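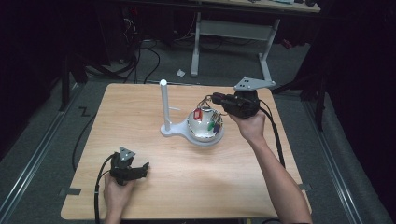 Notes for the Sunday talk at the Masbridge library
Posted in November by the events desk

We use cookies to remember your preferences. By staying on this page you agree to our cookie policy.

OK, start slow. Wait for the folks at the back to find a chair. Say hi, say thanks for giving up a Sunday afternoon (and for coming to a talk about sleep right after lunch, which is brave of all of us).

Opening. I used to be a terrible sleeper, and I was kind of proud of it. I'd tell people at work I got by on five hours like I'd won something. Then I'd drink coffee until four in the afternoon, get home, snap at whoever was in the kitchen, and lie in bed at one in the morning reading about shipwrecks. I can still tell you all about a whaling ship that left port in 1819. I could not have told you what I had for dinner that day.

Pause. Ask for hands: who woke up tired this morning? Don't comment on the number, just put my own hand up too.

Next bit, why I quit bragging. I turned 50 and we went on vacation to Bramano, this tiny place on a lake, no TV in the room, lights out in the village by ten. I slept nine hours the first night and woke up mad because I thought I'd wasted the morning. By the fourth night I was dreaming again! Big, silly, colorful dreams. I hadn't had one of those in years, or if I had, I hadn't stayed asleep long enough to remember it.

Then I came home and wrecked it in a week. Tell the suitcase story here if they're laughing, skip it if they're not.

So what did I change? I'm not a doctor, say that clearly, say it twice if I have to. These are things that worked for me, and if you snore hard, or wake up gasping, or you've been exhausted for months, please go talk to a real one.

First thing was the getting-up time. I'd always fussed over bedtime, and it never stuck. Now I get up at 7, weekdays and weekends, even after a bad night. The first two weeks were awful. I want to be fair about that. I fell asleep on the bus and rode all the way to the Deltar depot, where the driver was very kind to me.

Second, coffee stops at noon. I whined about this one more than any of the others. I still miss the three o'clock cup, mostly for the walk down the hall and the gossip. (So I kept the walk. I have mint tea now. It's fine.)

Third, the phone. It charges in the hallway. I bought a plain alarm clock, a Fiadzo, the ugliest thing on the shelf, with a tick I was sure would drive me up the wall. I can't sleep without it now. Somebody always asks what happens if there's an emergency call. I leave the ringer on loud and the hallway is four steps away.

Drink of water here. Check the time. If it's past 3:30, jump to the notebook.

Naps! People get worked up about naps. I like them. Twenty minutes, on the couch, shoes off, before two. If I go longer I wake up feeling like I've been dug out of the ground, and then I'm wide awake at midnight. My neighbor naps for an hour and a half every day and sleeps like a log, so go figure.

Food. Short section, don't ramble. I tried one of those plans where you eat 2000 calories and all of them before six. I was hungry and grumpy and got up at night to eat crackers over the sink. These days I have dinner at a normal hour and a banana later if I want one.

The notebook. This is my favorite part, so slow down. Before bed I write down whatever's buzzing in my head. Call the plumber, find the library card, did I offend my sister. It takes maybe one page. Most mornings I read it back and half of it doesn't matter anymore. Pass the old notebook around, but take out the page about the in-laws first!!

Bad nights. I still have them. Last week I was up from two till nearly four, no reason. What I don't do now is lie there doing math on how many hours are left. I get up, sit in the chair with a dull book and a low lamp, and go back when my eyes get heavy. The clock faces the wall.

Ask them to pick one thing to try this week. Just one. Give them a minute to write it down, pencils are in the mug by the door.

Questions, fifteen minutes. If they ask about melatonin, send them to their pharmacist. If they ask about mattresses, tell them mine is old and lumpy. Room has to be clear by 4:30, chairs get stacked along the window side.

Sign up for our newsletter and get library events in your inbox every month.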